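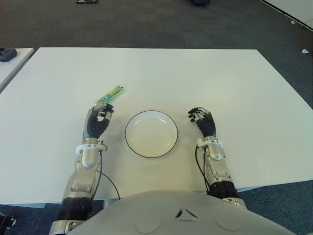

The trial agreement for the Trorau household robot runs to nine pages, and the word "dinner" does not appear in any of them. I mention it because dinner is all over the brochure. What you are signing up for, according to the agreement, is "tabletop handling, supervised," a phrase with all the romance of a parking permit, and after 72 hours with the thing I can report that the phrase is fair. Tabletop handling means a white table, a white plate with a thin black rim, and a skinny green strip pinched in a set of black fingertips while the other hand waits on the other side of the plate with its fingers half curled, like a guest who has been told not to start. It is a very good pinch. I have seen people hold a parking ticket with less care.

Trorau sells the robot in two ways. You can buy it outright, for a sum the company will discuss only over the phone and only after asking what you do for a living, or you can subscribe through Stadow, the service arm, which handles setup, repairs and what it calls lessons. I took the Stadow route. So will nearly everyone, I suspect, given how the phone call goes.

Setup took a morning. Two technicians wheeled in the robot and spent a while leveling my table, which I had always believed to be level. They asked for a matte white surface if I had one. I did not. They had one in the van. They also asked me to clear the floor as far as the window, move a lamp, and choose a single place where I would stand when giving instructions. I chose the spot near the coffee, and for the rest of the trial I was, in a small way, also installed.

Then came the lessons. Each job the robot can do is sold as a lesson, and each lesson has to be tuned to your house. You show it the object. You show it the place the object goes. You say yes, or no, or "closer to the middle," and you do this until it stops asking. The starter package includes three lessons. Additional ones come from a catalog assembled by Nogueira, a training outfit that claims more than 1,000 tasks ready for download. I read a good deal of that catalog one evening with a glass of wine. There are separate entries for "small plate, empty" and "small plate, garnish." There is an entry for "lemon, whole" and another for "lemon, portion." There is no entry for "find the other sock," so the future remains some distance off.

My three lessons were placing a small item on a plate, moving a cup from one side of the table to the other, and folding a napkin. The first is the showpiece and deserves to be. The arms come in slow, all that polished silver turning over in the light, and the fingers close with a patience that makes you hold your breath. You forget that you could have done it yourself in the time it takes to sneeze. My neighbors came over to watch and stayed through several rounds, clapping at each one. Neither of them has ever clapped for me, and I set that table every night.

The cup went fine as long as the cup was the cup it had met. I swapped in a different mug, same color, slightly fatter, and the robot stopped with its hand in the air and a polite chime. Stadow's help line told me this was the system being cautious and that I could buy a lesson for mugs. I asked whether a mug was so different from a cup. There was a pause on the line in which I could hear somebody deciding how much of my subscription was left.

As for the napkin, I would rather not discuss the napkin. It was a nice napkin.

The hands are the best part of the machine and clearly where the money went. They are quiet, they don't wobble, and they let go when you want them to, a thing I can't say for most kitchen tongs. The cables are less glamorous. There is a thin black one at each wrist, and I spent more time than I'd like to admit making sure neither had wandered into somebody's place setting. The body is a smooth gray shell that wipes clean with a damp cloth. I know this on account of the soup.

For comparison I had hoped to put the robot next to the Barkusia countertop arm, which is cheaper, has a single gripper instead of many clever fingers, and bolts to the edge of your counter like a pencil sharpener. I used one for a week in October. It's ugly and a bit loud, and it will move a mug, any mug, from here to there until the sun burns out. It can't pick up anything thin, though. Give it something like that green strip and it will chase it across the table with real feeling and never catch it. If your household trouble is mugs, buy the Barkusia and spend the difference on mugs.

So who is the Trorau for? Showrooms, I'd say, and hotels that want a line outside the restaurant. It may suit a workshop with lots of slim, fussy parts and a person on hand to say yes and no. For a home, the arithmetic is hard. You get an excellent pair of hands and you become their manager, with a place to stand and a phone number to call. I have had jobs like that. They paid me.

Stadow's people came back for the robot on the last afternoon and took the white table with it. My own table went back where it was. They had left their shims under two of the legs, and I've kept them there, and for the first time in years the peas stay put.

Trorau household robot, with Stadow starter subscription. Price on request. Lessons sold separately. Reviewed 2021-11-22.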